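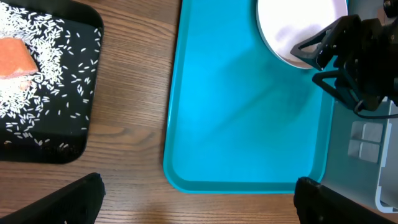 A black tray and a blue one on a wooden tabletop.

The short-story course at Merden runs for 9 weeks and sets one rule for drafts: cut before you add. Rangi Sheehan, the tutor, gives each student a scene of 200 words and asks for it back at 111, then at 64. Dialogue usually survives the first cut. Adverbs and weather go early - so do most opening sentences.

Marks are given for the shortest version only, though all versions must be handed in. Sheehan reads them in reverse order.
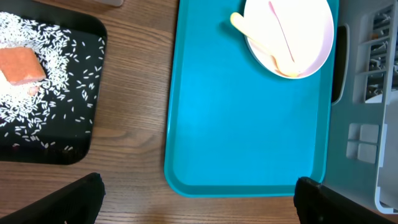

Kirsty Te Moana thinks the last cut goes too far, and told the course magazine that at 64 words "every student starts to sound like the same student". She would stop at 111 and spend the spare week on point of view.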